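Tipoki: a word list of household talk

Tipoki is a collection of the words people use at home for the things they clean, fix, cook with and lose. It holds 1,435 entries in plain text, one per line, and we love every odd one of them! The 2026-03-24 release adds 300 new entries, most sent in by readers of the Kinia newsletter.

What's in an entry

Each line has four fields, separated by tabs: the word, what it means, where the speaker grew up, and a sentence they would really say. The sentence is the best part. Please read a few before you load the file into anything (start with the entries for "junk drawer", there are 80 and they hardly agree on a thing).

Spelling is left as the speaker gave it. If two people spell a word differently, both spellings get a line. 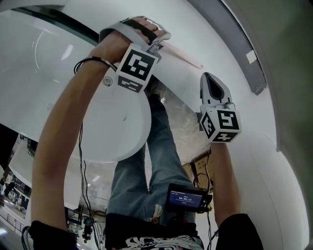
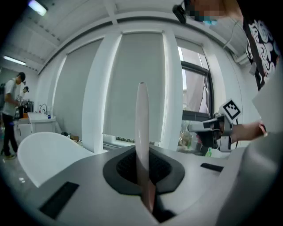
First picture: both arms raised toward a large curved white surface. Second picture: a close view of a gripper finger and its grey housing.

Known gaps

Laundry and kitchen words are well covered. Garage words are thin, and garden words are thinner still. Five entries have no region because the speaker had moved so often they couldn't pick one, so that field says "all over".

Elisa Parisi checked the meanings in January and merged the plain duplicates. Anything she wasn't sure of has a question mark at the end of the meaning field. If you know the answer, write in, we'd be thrilled.

Using it

Free for any use, with credit to Tipoki. The file opens in any text editor. The Illico script sorts it by region:

illico sort tipoki.txt region

Questions and new words go to Hemi Ashby. Old words from grandparents are especially welcome, with the sentence if you can remember it.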